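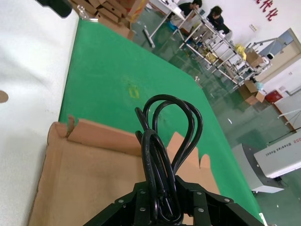 OK so a few of you asked how the bus shelter build is going and I keep saying "I'll post about it" and then not posting about it. Thread time. Get a coffee.

Quick background if you're new: I teach the afternoon carpentry section at the career center in Drikdale. Juniors and seniors, mostly. Every year we do one real project that leaves the building. Last year was picnic tables for the ball field. This year it's two bus shelters out on Cardoso Road, where the little kids wait in the wind.

And I mean WIND. I drove out there at 6:40 in the morning to look at the spot and my travel mug blew off the roof of the truck. There's a kindergartner who stands at that stop every day.

The town gave us the go-ahead in August, which sounds like plenty of time. Reader, it was not plenty of time.

First problem was the slab. The drawings had it as a simple rectangle, fine, great, but the shoulder slopes a lot more than you'd think from the road. The kids shot the grade with the laser level, got a number they didn't like, and shot it again. Same number.

So we redid the drawings. By "we" I mean four seniors at one table arguing about post lengths for a whole class period while I stayed out of it, which is harder than it sounds when you can see the math mistake from across the room.

They found it, by the way. Took them 10 minutes after I left to get more pencils.

Share this post · 41 shares · 17 comments

Lumber! Our budget was $900 per shelter and I would like to thank Jollance for not making me cry at the counter. They let us pick through the pile, which you have to do with posts. My juniors are now insufferable about crowned boards. One of them told his dad the new deck was "bowed like a banana" and I got an email about it.

(The email was nice. The deck was in fact pretty bad.)

We framed the first shelter inside the shop, flat on the floor, walls first. Then took it all apart and labeled every piece so it would go on the trailer. If you've never watched teenagers label things, know that one of our rafters is officially named Kevin.
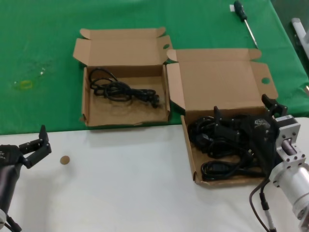 Kevin went up fine. Kevin's neighbor was a quarter inch long and had to come back down, so we had the conversation about measuring from the same end of the tape every single time. I have this conversation every year. I'll have it again next year.

The roof is metal, and that was new for most of them. Duarte Garcia came over from Cerkero and spent two afternoons showing them how to cut and screw panels without wrecking the edges. He's so patient. He also makes everybody put their gloves on before he says hello, and I'm stealing that.

Total screws in roof number one: 259. I know this because the kids had a bet going and made me the judge. The winner guessed 260 and got a bag of gas station donuts, and then had to share it because, well, you can picture it.

Where we are today: shelter one is standing, braced and roofed. It still needs the bench and the side windows. Shelter two is framed and leaning against the back wall of the shop waiting on a dry stretch so we can pour.

Things I'd do differently: order the anchor bolts before anything else. Check the slope myself before I hand anybody a drawing. Bring more than one broom to a job site.

I drove past yesterday around pickup time and there were three kids and somebody's grandma under it already, no bench or anything, just standing in there out of the wind – so I sat at the stop sign a little longer than I needed to.

Somebody's going to ask about paint. The answer is that the class voted and it's going to be barn red with white trim. I wanted green. I got one vote, and it was mine.

Bench goes in next. It's a slatted one, cedar, with the seat pitched back a hair so rain runs off. Will add to this thread when it's done, or bug me if I forget!

Share this post · 68 shares · 29 comments
Print | E-mail this thread

Recent from this account
– Picnic tables, one year later: what held up
– The tape measure talk (yes, again)
– What I keep in the job site bucket
– Juniors vs. the miter saw: first week notes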